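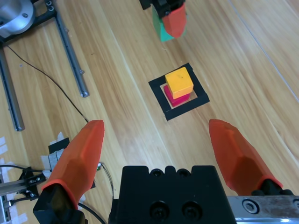 Stacking notebook, bench 2
Wednesday, September 8, 2021

Whole day on cubes again, and I'm still grinning. The question on the whiteboard since spring is whether two cheap arms can do the dull household stuff yet - clear a counter, put the blocks back in the toy box, stack the bowls. Cubes in a taped square are the baby version of all of it. If the arms can't put one block on another inside a line, they have no business near my dishes.

Setup is the same as last week. Both arms on, wrist cameras plus the fixed one, orange fingertips all around. Arimari planner doing the grasps, Statener handling which arm goes when. I reran the hand-eye calibration before lunch because the right side had drifted 2 mm.

Rule for today: a stack counts only if it stands inside the tape after the gripper has opened and backed off. No nudging by hand, no restarts halfway.

What I keep coming back to is carrying more than one thing. A person clearing a table grabs two cups in one hand without thinking about it. So I want the arm to bring an orange and a yellow cube over the red one together, with the fingers closed on the orange.
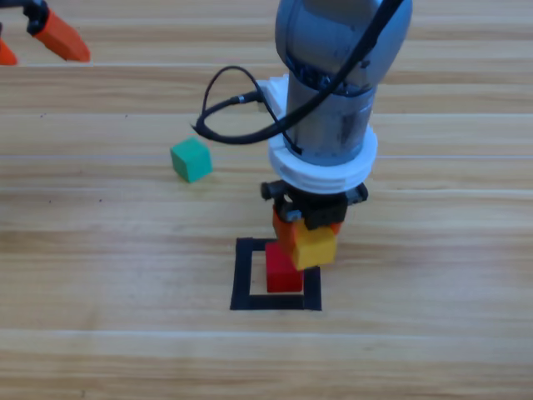
It's a nasty little problem and I love it. The planner thinks it has one object. The second cube can tilt, and then its lower face isn't where the model says it is, so the height for letting go is a guess. I'd like the fixed camera to give us the tilt before the last few centimeters. The wrist view is too close by then and mostly sees fingers.

Also, watch the cable loop on the upper link. Plenty of slack for straight up and down, but I don't trust it with a big wrist turn. Re-dress it before anyone tries the bowl motion.

Things to sort out, in the order I'd do them:

1. Approach speed. Dropped the last stretch to 6 mm/s. Slow, but the sound of it alone is nicer. Try doubling it tomorrow.

2. Centering. Fingers wide open, cube in the middle, square up the wrist before closing. The red one is good for this, it shows up well against the pale wood. Glare off the table is the thing to fix - it sits close enough to the cube to pull the edge finder sideways. Tilt the lamp or hang a sheet.

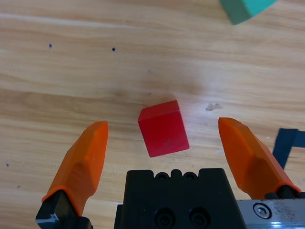 3. Release. Open evenly, wait 900 ms, then straight up. The old script started to lift while still opening.

4. Handoffs between arms. Statener still parks one arm far too long. Ask the Gajewski people if their timing patch from March ever got merged.

5. Log names. Mine are a mess, 26 runs and half of them called "test". Use the Fledora template from now on.

As for the big question, my feeling tonight is: tidying blocks, very nearly. Bowls, maybe by winter. A real kitchen with wet things and soft things in it, a long way off, but I can see the road from here and in spring I couldn't.

For three high I'm happy with a stack that's a bit uneven, layers turned a little against each other, so long as it's on its own inside the tape. My kid's towers look worse.

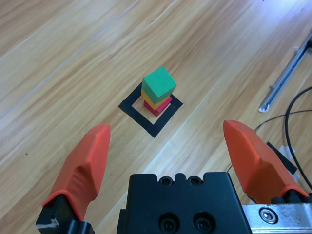
Bench 2, September

Leftovers for whoever is in first. Leave the tape square where it is, the calibration offsets are tied to it. Power up the left arm before the right one or Statener gets the names swapped. Spare fingertips are in the drawer under the monitor, next to the hex keys. If the Arimari window asks to update, say no until I've saved the grasp settings.

Bring in a bowl from home, a plastic one. Maybe two that nest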